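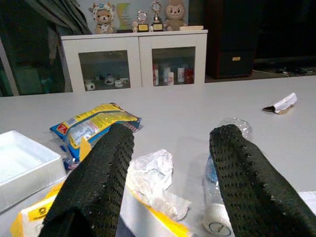
A bad example is still an example, Igor Halás told her on the first morning, and she was not to throw any of them out. He said it over the phone from Plereck while she was still taking her coat off.

Search stories Enter keyword Go

She wrote it on the back of her hand because she had not found any paper yet.

The job was picking up trash. She moved two handles, and across the table the fingers moved with her. She would close them on a bag or a bottle or a wad of tissue, lift it, carry it to the white box and let go. Then she pressed the pedal to end the example and pressed it again to start the next one. The quota was 100 a shift. The system in Plereck would take all of them in overnight and try to learn what she had meant.

That was how Igor put it. What she had meant.

She had moved to Nillosville in July for a different job, at the Tremblay warehouse, and that job had ended before the leaves turned. This one paid a little more. The room had a curtain and a cabinet with cups in it, and on top of the cabinet sat a teddy bear in a cow hood, next to some trophies. She never asked what they had been won for. By the second week she had started to think of the bear as the one she was showing.

Bottles were hard. They lay on their sides and the fingers pushed them before they gripped. Bags were easy if you took them by a fold. Tissue was the easiest thing in the world and she got careless with it, and one afternoon she dropped the same piece 6 times in one example before it went in the box. She reached for the delete key and remembered the phone call. She pressed the pedal and went on.

At the end of the month the new model came down from Plereck. It was called Lamska, like the one before it. She set out the table the way she always did and sat with her hands in her lap, and the fingers went out on their own.

It took the bag by a fold. It went at the bottle from the back end, slowly, the way she did after lunch when her wrist was sore. Then it came to the tissue, and stopped above it, and she saw the left finger dip a little before the right one.

She knew that dip. It was hers. She had broken the wrist at eleven, falling off a porch, and it had healed slightly turned. Her mother used to notice it when she poured milk.

Lamska dropped the tissue, picked it up and dropped it again. On the third try it got the tissue to the box.

She called Plereck. "It does my wrist," she said.

Igor was quiet for a moment. She could hear him typing.

"Is that number 222?" he asked.

"I don't know. Maybe."

"Do you want me to take them out? The ones with the dip?"

"Which ones are those?"

"All of them, I think," he said.

She looked at the fingers, which had gone back to their starting place and were waiting, spread apart. It was ten past four. She still had most of a shift to fill.

"Leave them," she said — and she put the bottle back on its side and took hold of the handles.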